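### 3.2 Who washes up, and when

Diaries came back from 2,179 households across Callthorpe and Tremby, of which 1,936 were complete enough to use. The rest mostly stopped after the first Thursday. Coding follows Stevens (see 2.1), with one change: "tidying" and "washing up" are kept apart, as people in the pilot clearly meant different things by them.

Main finding first. Washing up is the chore most often shared and also the one most often argued over. In Tremby the evening wash falls mainly to whoever didnt cook. In Callthorpe no such rule, or none that anyone wrote down. Drying by hand has almost gone among the under-forties; the rack does it. Older couples still dry, often together, and several used the diary margin to say they liked the chat.

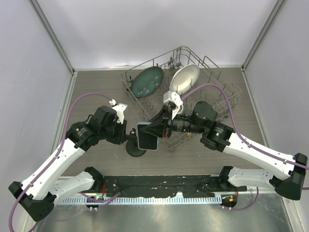

Timing is messier. Two peaks, one straight after the meal and a second late, past ten, before bed. The late group are more likely to work shifts and to live with other adults who aren't family. Whether lateness causes the rows or the rows cause lateness we can't say from diaries alone. Amber Mulder's interviews (section 4) get closer to this.

Putting away is the hidden task. It had no line of its own on the form, a mistake on our part, and only turned up in the free text. Eleven respondents described a standing dispute over it. Typical wording: "I wash, he thinks its finished." Clean things left out count as done for one person and half done for the other, and the form couldnt tell us wich view a household took.

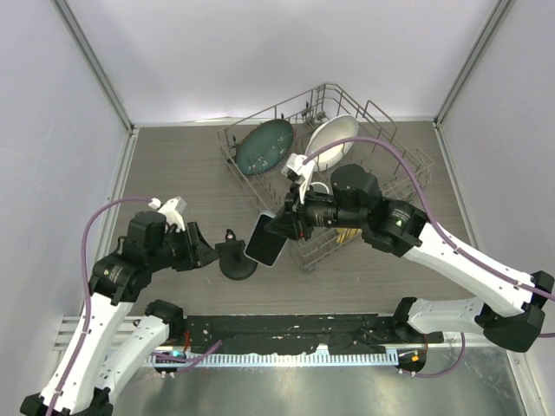 **Figure 2.** Wire dish rack with a dark teal plate standing in the left side.

Ilse Brouwer has since recoded the free text using the Gelura scheme, with putting away as a seperate item. The Tremby pattern holds. The Callthorpe one gets weaker, mostly in flats with a shared kitchen, and we would not lean on it until the December round is in. Income made little difference once household size was allowed for. Age did, see 3.3.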